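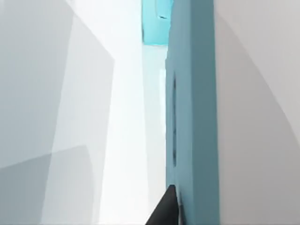
¿Cada cuánto hay que volver a calibrar la báscula Bromura si la muevo de sitio?
Cada vez que cambie de superficie, aunque sea de la cocina al lavadero. Son cinco minutos y la báscula se queda tan contenta.

4. Puesta en marcha y calibración

Bueno, ya tienes la Bromura fuera de la caja, con las pilas puestas y la película de la pantalla quitada (¿la has quitado? yo tardé una semana en darme cuenta). Ahora toca lo entretenido. Esta parte la escribí con Dzintra Pärn, que lleva el taller de reparaciones de Jolby y me corrigió medio capítulo, así que si algo te parece demasiado estricto, seguramente es cosa suya.

4.1 Colocar la báscula

1. Pon la báscula en una superficie lisa, firme y horizontal. Nada de manteles ni de tablas de cortar.
2. Comprueba que las cuatro patas apoyan. Empuja cada esquina con un dedo; si baila, gira la pata trasera derecha hasta que deje de hacerlo.
3. Deja 14 cm libres por detrás para el cable, si la usas enchufada.
4. Enciéndela y espera a que salga el cero.

Nota: si en lugar del cero aparece "---", apágala, levanta el plato, vuelve a encajarlo y empieza otra vez. A mí me pasa cuando voy con prisas y lo dejo medio torcido.

4.2 Calibrar con la pesa

1. Con la báscula encendida y el plato vacío, mantén pulsado CAL hasta que parpadee la pantalla.
2. Suelta el botón y coloca la pesa de 50 g en el centro del plato.
3. No toques la mesa. De verdad, ¡ni apoyar el codo!
4. Cuando deje de parpadear, retira la pesa. Tiene que volver a cero ella solita.

Precaución: no uses monedas ni paquetes de azúcar como pesa. La Bromura te los acepta sin protestar y luego te pasas el mes haciendo el pan con la sal cambiada.
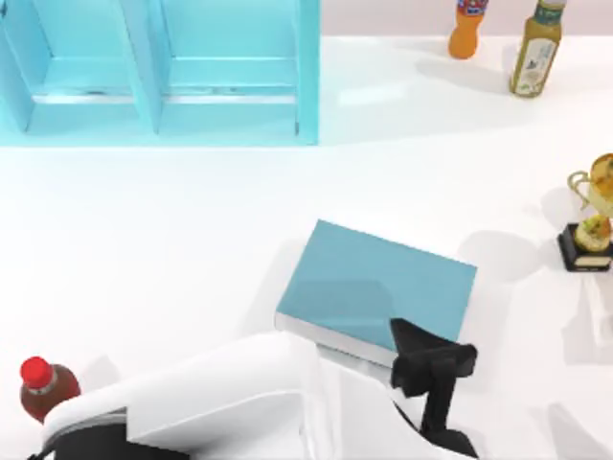 La Bromura pesa hasta 2,991 kg contando el recipiente, y ahí es donde más nos equivocamos todos. El peso del envase se descuenta con TARA, pero no desaparece: sigue ocupando sitio dentro de ese máximo. Con botellas como las dos que están de pie junto a la pared, te conviene pesar el líquido en una jarra ligera, que además tiene la base más ancha y no se te vuelca a la primera. Y lo que no vayas a usar, al estante, que una mesa despejada se agradece muchísimo cuando estás midiendo. Si te pasas del máximo verás "Err" y oirás dos pitidos (bastante antipáticos, ya te aviso).

4.3 Usar la tara

1. Pon la jarra vacía en el centro del plato.
2. Pulsa TARA una vez y espera al cero.
3. Echa el líquido poco a poco.
4. Si quieres añadir otro ingrediente, pulsa TARA de nuevo y sigue.

Nota: al levantar la jarra te saldrá un número negativo. Es lo que pesa la jarra. La mía marca -124 y lo tengo apuntado en la puerta de la nevera, porque así puedo saber cuánto queda dentro sin vaciarla.
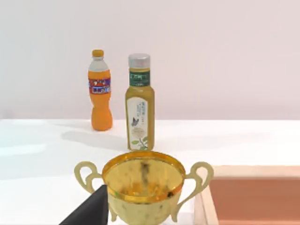

Ese numerito negativo se borra al apagar, de modo que apúntalo si te interesa. Yo lo hago con todos los recipientes que uso a menudo, y me ahorra un montón de trasvases cuando preparo jarabe o masa para varias tandas.

Precaución: no dejes nada sobre el plato cuando guardes la báscula. El sensor se resiente y después toca repetir el apartado 4.2 entero.

Si después de calibrar dos veces sigue sin volver a cero, pasa al apartado 5, donde explico cómo limpiar los contactos de las pilas.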